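Kondix
Home / Grippers / Parallel jaw / Spares and service / PJ Finger Lock Kit

PJ Finger Lock Kit – replacement for recalled retaining clip

SAFETY NOTICE – read before ordering
Updated March 19, 2018

Stop using any PJ gripper that still has the original spring clip. Clip can creep out under side load and let a finger drop. Affects both finger positions. If you're not sure which clip you have, treat it as the old one and park the arm.

Availability: in stock, ships from our own warehouse
Price: no charge for affected units, one kit per gripper. Spare kits at list price.
Fits: Kondix PJ series, all colours, on Ravetti and Janssen wrist flanges
Does not fit: Zestuvetti quick-change collar. Separate kit coming, see bottom of page.

What went wrong

Original clip sits in a groove behind the finger carriage. Fine in straight pick and place. Trouble starts when the fingers get pushed sideways – reaching past a tall item, bumping a rim or a ledge, wiping moves. Clip walks a little each time. No alarm, because the controller only watches jaw position and motor current, and both look normal right up until the finger lets go.

First report came in November from a customer tidying bathroom fixtures in a test room. Finger came off above a basin and cracked the glaze. Nobody hurt. We pulled 123 returned units off the shelf and went through them on the bench. Enough had moved clips that we stopped shipping the old part the same afternoon.

We should of caught this in side load testing. The original test only pushed in the closing direction. It's been changed.

Signs of a loose clip
– clicking when the jaws reverse
– one finger sits lower than the other with jaws open
– shiny rub mark on the inside of the carriage cover
– grip force reads normal but light items slip

No signs doesn't mean no problem. Several of the returned units looked perfect from outside.

In the kit
2 lock plates
Screws to suit, thread locker already on
Hex key
Inspection sticker for the mounting collar
Printed instructions

You supply: torque driver, clean rag, safety glasses.

Fitting

Power off and locked out at the wall, not just the pendant. Emergency stop is not isolation. Arm must be parked so the gripper is clear of people and anything breakable underneath.

Jaws half open. Take off the carriage cover. Hold the finger before you touch the clip – it can fall as soon as the clip is out. Lever the clip away from your face. Throw it in the bin, please don't keep it as a spare.

Wipe the groove, seat the plate with the chamfer facing out, start the screws by hand and then tighten to the figure on the card. Repeat other side. Try to wiggle each finger by hand. Any movement at all, take it apart and look again.

Put the sticker on, power up, home the jaws, then run slow for roughly 200 open and close cycles before going back to normal speed. Check the screws once more after that run. Screws can only be used once, so if you back one out ask us for another.

Do I have to re-teach positions?
No. Plates are the same thickness as the old clip seat. Finger tip position stays put. Payload setting stays too.

Can I keep working until the kit shows up?
Not with the old clip. No tape, no cable ties, no glue. We've seen photos of all three. If downtime is a real problem call the service desk and ask for a loaner.

Programs to look at again

Even with the plates fitted, go over any program that works close to hard surfaces. Tank lids, sinks, shelf edges, tight gaps between fixed furniture. Raise the approach height, come down straight, don't slide across to the target. Try the changed path in simulation first, then on the real arm at reduced speed with the area cleared.
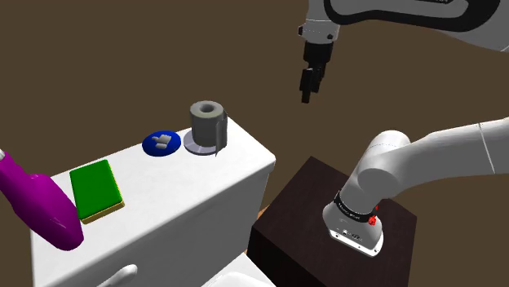

How much clearance should I leave when the gripper travels over objects?
Enough that the fingertips pass over the tallest item with the jaws fully open, plus your own site's safety margin. Measure from the fingertip and not the gripper body, and allow for anything that might be standing up when the program expects it lying down.

Ordering

Have the serial number ready, it's on the side of the mounting collar. Use the order form and tick "clip replacement". Bought through a reseller? Still order from us, no reciept needed.

Zestuvetti collar owners: your grippers have the same clip and the same fault. Leave them parked. Register on the form and the kit goes out as soon as the longer screws arrive.

Related items
PJ carriage cover, black
PJ soft fingertips, pair
Wrist flange adapter, Janssen
Wrist flange adapter, Ravetti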